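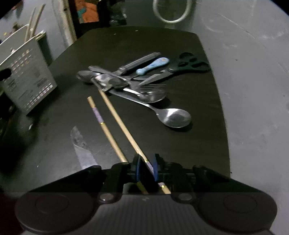

Andgate brings cutlery sorting project into daily use at Grollico's Mestville kitchen

MESTVILLE, November – Catering company Grollico and automation developer Andgate have moved their joint cutlery sorting project out of the trial stage. A robotic sorting station now handles part of the utensil work on the evening shift at Grollico's central kitchen in Mestville, and the staff who used to do that job by hand are teaching it what to do next.

The Mestville kitchen prepares meals for offices, schools and private events across the region. Over 2,000 pieces of cutlery and kitchen hardware come back on a busy day, and all of it has to be washed, sorted and checked before the first vans are loaded the next morning. Forks, spoons, knives, chopsticks, scissors and serving tools arrive mixed together, and until this year every one of them was picked out of the heap by hand.

"Anyone who has worked the sorting table knows what your wrists feel like at 11 p.m.," said Kusum Tyagi, evening shift lead at Grollico. "I did it for years. I'm really happy that the new people on my team will spend a lot less of their time bent over that table."

The training side of the project is run from the kitchen floor. Staff use a hand-held gripper fitted with a camera to pick up utensils one at a time and put them where they belong, and those recordings are used to train the station. Andgate set it up this way so that the people who know the work could show it directly, without having to write any code. So far, 33 Grollico employees have taken part, all during paid hours, and between them they have recorded 397 sessions.

"We came in with a plan, and the kitchen team improved it within the first week," said Thandeka Shezi, project engineer at Andgate. "They showed us how to come at a chopstick when it's lying across a pile of spoons, and which end to go for. They showed us when to leave a knife alone until the things on top of it are gone. You can hear somebody explain that, but it's so much better to have it recorded from the hand that does it."

Thin and shiny items were the hardest part of the trial. Polished spoons throw back a lot of light, and chopsticks roll. The station still passes some items to a person, including anything it can't tell apart and anything tangled. Knives and scissors also go to a person for a check of the edge and the pivot before they are packed.

Changes to jobs

No positions have been cut as part of the project, and Grollico has agreed with its staff that hours on the evening shift will stay as they are through the first year. Two new roles have been created, both filled from inside. Aarti Nishad, who joined the company as a dishwasher, is now station operator and plans the recording sessions.

"The first time it picked up a chopstick the way I do, I yelled so loud that people came in from the loading dock," Nishad said. "Now I'm the one who decides what we record next. At the moment it's long-handled ladles, and they're giving us plenty to do!"

Time freed up at the sorting table has gone to packing and allergen checks, two areas where the team had asked for more hands. Sorting tasks also rotate more often, so employees spend shorter stretches on the same movement.

"We wanted to see what our own people would do with a tool like this if they were in charge of it," said Meenakshi Sengar, operations manager at Grollico. "They've been generous with what they know, and they've been very clear with us about what doesn't work yet. The noise level near the station is one of those things, and we're working on it."

Next steps

Andgate and Grollico will add trays and lids to the station's tasks during the winter. A second station is planned for the Gajdoš site, where staff will make their own recordings, as the tables and the utensils there differ from those in Mestville.

Press contact
Vandana Yadav, Communications, Andgate
Visits to the Mestville kitchen can be arranged on request, preferably after 4 p.m., when the evening shift is setting up.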